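The Man Who Falls Off Buildings for Orkport

Yiğit Tekin has been thrown through the same café window in three different films. He remembers the second time best, as the glass was late arriving and the crew waited until four in the morning for it. When the crates came, the director had gone to sleep in a van and the assistant director called action. That take is the one in the movie.

Tekin is a stuntman, and for most of the past decade he has been the busiest one in Orkport, the port town whose old cannery sheds now hold a small and stubborn action film industry. If you have rented one of the low-budget thrillers made there, you have seen the back of his head. He has doubled for leading men who are taller than he is, and for one who was a good deal wider. He has been a bodyguard, a dock worker, a prison guard and, in Salt Road, four separate members of the same gang.

This fall he gets to turn around. The Long Pier, produced by Mendach, opens in October with Tekin's name above the title. He plays a night watchman who finds something in a shipping container and spends the rest of the picture wishing he had left it shut. The budget would not cover the catering on a studio film. The shoot lasted 19 days.

"We had 20 on the schedule," Tekin says. "We lost one to wind. You can't put a man on a crane in that wind. I was willing, but they said no."

We met at the gym he shares with a judo club, up a flight of stairs over a tire shop. He was polite and a little stiff, and he ate sunflower seeds out of his jacket pocket the whole time we talked. He does not look like a leading man, and the people at Mendach say so freely. He is 41, with a flat nose and thinning hair, and he walks with his left foot turned slightly out. That comes from a motorcycle jump on his second picture. He landed it, then fell off while waving to the crew.

He came to movies through gymnastics. His mother signed him up at nine to keep him off the roof of their apartment house, and he was good enough to compete but never good enough to win. At 22 he answered a notice asking for people who could fall. The pay was in cash and the mattress was somebody's own. He fell 14 times that day and went home on the bus. 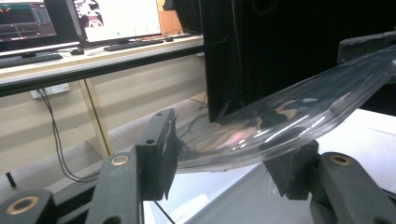

The company behind that notice was Nyarko, which made cheap fight pictures for the video market and closed when the market did. Few of its films survive in decent copies. Fans trade what there is, and the quality is poor – one widely shared version of Harbor Fist was clearly recorded off a television with the sound turned down. But a lot of the Orkport style was worked out there. Nyarko could not afford many setups, so the fights were staged in long, wide shots with the performers visible from head to foot. If a kick missed, everyone could see that it missed. People who learned on those sets learned to be accurate.

Mendach has kept that approach by choice. The Long Pier has a stairwell fight that runs for close to four minutes with two cuts in it, and both cuts are there for story reasons. Tekin planned it himself over a month of evenings, walking up and down the stairs at the gym with two of the judo club's members. He wanted his character to get tired. By the third landing the watchman is holding the rail between punches, and by the fifth he is mostly leaning on people.

"In most films the hero is as fresh at the end as at the start," he says. "I have done this work. You are not fresh. Your arms are the first thing to go."

The acting worried him more than the stairs. He had spoken eleven lines on screen before this, most of them shouted. The director gave him a script with much of the watchman's dialogue crossed out, and then during rehearsals put a third of it back. Tekin practiced in his car. There is a scene late in the film where he telephones his sister and tells her, in a roundabout way, that he may not be coming for dinner. It took a whole night to shoot. He is quietly good in it, and he will not discuss it.

He would sooner talk about the fall. Near the end of the picture the watchman goes backward off the pier roof into the harbor, and the shot was done once, at dawn, with three cameras. The water was cold enough that the safety diver argued for a dummy. Tekin had done higher falls for other people and did not see why he should start using a dummy on his own film. His wife was on the dock with a thermos. She has watched nearly all of his big ones and says she has no trouble with them. She does not like him driving in snow.

Early showings have gone well. The film played to a full house of 600 at the Zotura, the old theater on the harbor road, where a good part of the audience had worked on it and cheered for their own cars. A distributor has taken it for a small national release, and there is talk of a second watchman story, though no script exists yet and Tekin says he would want to read one first.

Meanwhile he still takes stunt jobs. The week after we spoke he was booked to roll a delivery truck for a television series, doubling an actor 15 years younger. He had already been to the yard to look at the truck. The seat was wrong, he told me, and he was going back in the morning with his own bolts.

The Long Pier opens in October.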